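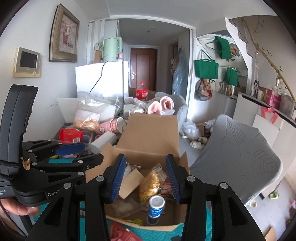

Snacks and other packaged goods in an open cardboard box, with pink panda cups on the left.

Fusico opens snack box packing table in Bikthorpe

3 April 2022

Fusico has started a mixed snack box service for small offices and clubs in Bikthorpe. Each box is packed by hand at a single table and sent out in a plain cardboard carton. The firm has taken 221 orders since bookings opened.

Customers fill in a short form saying what they like and what they cannot eat. Boxes leave within 72 hours of the form coming in. Bags and packets that crush easily are stood upright, and cans go against the sides.

"People want a box with a bit of everything in it, and they want it to arrive in one piece," said Tùng Vi, who runs the service. "We would sooner pack slowly than send out crumbs."

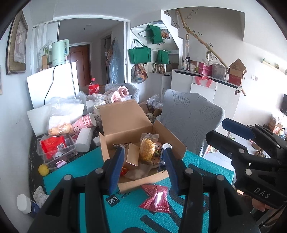
A box on the packing table, with a blue and white can on the right and a bright teal sheet underneath.

Boxes come in three sizes. Paper cups can be added to any order. Delivery is handled by Lernura and covers Bikthorpe only until September, when nearby villages will be added. Fusico expects to send nearly 600 boxes by then.

Orders and press questions: Tùng Vi, Fusico, Bikthorpe.

ENDS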